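Patik roll-up drying rack

We've been living with the Patik for a whole summer now and it has become the thing in the kitchen I'd replace first if it went missing. Pale slats, dark crossbars, and it rolls up to the thickness of a rolling pin when you want the sink back. Simple stuff – and so nicely done!

It sits down inside a deep sink or bridges the top of a narrower one, whichever suits you. I like it inside, where the drips stay off the worktop and a big serving bowl can lean at whatever angle it fancies.

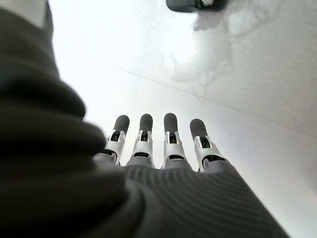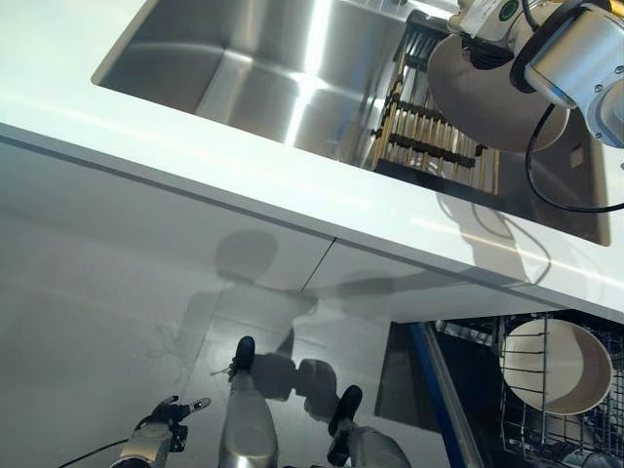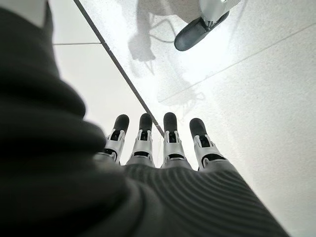

Wipe the slats with a soft cloth after use and stand the rack on its end overnight. Please don't put it through the dishwasher. A little food-safe oil every few months keeps the colour lovely, and Demetrio Robles in our workshop swears by doing it in August, when everything dries quickly.

Length unrolled: 256 mm
Thickness rolled: 80 mm
Weight: 300 g
Feet: 4, removable

Goes well with the Bekeck dish brush and the Khunthong cloths (the waffle ones especially – they're so absorbent). Spare feet are sold separately and fit the older Vasulska racks too.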